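Minutes of the Evaluation Group, Avitz Kitchen Services
Held at the Egan office, second floor meeting room, April 2022

6 shares
2 comments

Present: the chair, the purchasing lead, the two automation engineers, the kitchen operations manager, the training coordinator, the safety officer, and the minute taker. The Ukitz account representative joined by phone for items 3 and 4 and left the call before item 5.

Apologies were received from the finance lead, who sent written comments. These are recorded under item 6.

1. Minutes of the last meeting

Approved with one correction. The trial license runs to the end of the month and can be extended once at no charge. The earlier minutes said it could not be extended.

2. Matters arising

The network ports in the lab have been moved to the new switch. The simulation workstation no longer drops its license connection overnight.

The operations manager has received the list of kitchen appliances from the Fanby site. It was longer than expected and includes several items that are not in regular use. The list will be cut down before it goes to Ukitz.

The second workstation has still not been delivered. Purchasing is chasing the order.

3. Ukitz simulation kit - report on the trial

The engineers reported on the first part of the trial. The kit is a software package with a library of kitchen layouts and household objects, a two-handed robot model, and a set of scripted tasks. A person drives the hands from the workstation and the session is saved so that it can be replayed or used for training. The same control software is meant to run on the physical unit, which Ukitz offers separately.

Installation took most of a day. The written guide skips a step where the graphics settings have to be changed before the first launch. Ukitz support answered by email the same afternoon and the fix worked. The representative said the guide would be corrected.

The engineers have recorded 71 sessions so far. Most were pick-and-place tasks on the countertop layouts. The rest were appliance tasks, mainly doors and buttons. Results on the two groups were different enough that the engineers asked for them to be minuted separately.

Pick and place. Operators picked this up quickly. The training coordinator, who had not used the kit before, was completing simple moves in her first hour. Long, smooth items were easier than boxes. Small cartons tended to turn when the fingers closed unevenly, and a carton that has turned onto an edge is hard to pick up again without using the second hand.

Appliances. Slower, and less even between operators. Opening a microwave door went well in most sessions. Closing it was harder, as the hand has to come around the outside of the door and operators lost sight of the fingers. The engineers would like a second viewpoint for this. The representative confirmed that one can be added in the settings file but said it is not covered in the guide.

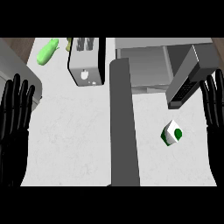 The chair asked whether time spent in simulation carries over to the physical unit. The engineers said they could not answer that from the trial. Ukitz has its own material on this but it was gathered on a different hand model, and the group agreed not to rely on it. The representative offered a half-day visit to the Ukitz demonstration room, where the physical unit could be tried with the same tasks. Accepted. See actions.

The safety officer asked how the hands behave when the connection to the workstation is lost. In the simulation they stop where they are. The representative said the physical unit does the same and holds its grip. The safety officer was not satisfied that holding grip is right in every case - a hot pan was given as the case to think about - and asked for the stop behavior in writing. The representative agreed to send it.

The operations manager said the stock layouts are tidier than any counter at Fanby. She would like to see sessions with more clutter before the group forms a view. The engineers said objects can be added by hand, one at a time, and that saving a cluttered layout for reuse works but is slow. A bulk import tool is promised for a later release. No date was given.

4. Support and licensing

The representative went through the three license levels. The group is interested in the middle one, which allows 5 operator seats and includes email support on working days. Phone support is only in the top level.

The quoted price for the middle level is $985 per seat per year. The lab layouts and object library are included. Custom appliance models are charged separately, and the price depends on how many parts move. A toaster with a lever is cheaper than a dishwasher with racks. Purchasing asked for a written price list for custom models, as a verbal range is not enough to budget against.

Purchasing also asked who owns the recorded sessions. The representative said the customer does, and that Ukitz takes no copy unless the customer turns on usage sharing. The engineers noted that usage sharing was on by default after installation. They have since turned it off. The representative said he would raise the default with the product team. The chair asked that any contract state the position clearly.

Recorded sessions can be exported in an open format. One of the engineers tested this and was able to read the joint positions and timing back into our own tools. The object labels did not come through on the first attempt. They did after an update.

The representative left the call.

5. Discussion

Views were mixed but mostly favorable. The engineers think the kit is sound and saves time compared with building layouts ourselves. Their main complaints are the documentation and the single default viewpoint. They would not want to commit to the physical unit yet.

The training coordinator was positive. She thinks new operators should spend their first two weeks in simulation whatever is decided about the hardware, and said the replay function was the most useful part for her. She can stop a session at the point where it went wrong and talk it through with the operator. She would like to be able to put written notes on a replay. This is not in the current release.

The operations manager was more cautious. The kitchens at Fanby have older appliances, several with stiff doors and dial controls, and the library has few of these. If most of them have to be ordered as custom models the cost will rise. She asked that the shortened appliance list be priced in full before any order is placed. Agreed.

The safety officer repeated that nothing should go near a working kitchen until the stop behavior has been reviewed. He has no objection to the simulation.

There was some discussion of whether to look at another supplier alongside Ukitz. One other package was looked at last year and dropped as it only supported a single gripper. The engineers believe it now supports two hands. The chair was not in favor of a second full trial but agreed that one engineer could spend a day on it and report back.

6. Comments from finance

The finance lead's note was read out. There is room in this year's budget for the middle license level but not for the physical unit. Any custom models would have to come out of the lab equipment line. Finance would prefer a one-year term with an option to renew over the three-year term Ukitz has proposed, even with the discount. The group agreed.

7. Decisions

The trial will be extended once, on the existing terms.

No order will be placed until the price list and the stop behavior document have been received.

The physical unit will not be considered until after the demonstration visit.

8. Actions

Engineers - record at least 11 further sessions using cluttered layouts, with the second viewpoint switched on. Split these between the carton tasks and the microwave door.

Engineers - one day's look at the other package, short written report.

Operations manager - cut down the Fanby appliance list and send it to purchasing.

Purchasing - send the list to Ukitz for pricing, request the custom model price list, confirm the trial extension in writing, chase the second workstation.

Safety officer - review the stop behavior document when it arrives.

Training coordinator - draft a two-week simulation plan for new operators. Arrange the demonstration visit with Ukitz, for up to four people.

9. Any other business

The lab door code has been changed. Ask the minute taker for the new one.

The next meeting will be held after the demonstration visit, same room.

6 shares
2 comments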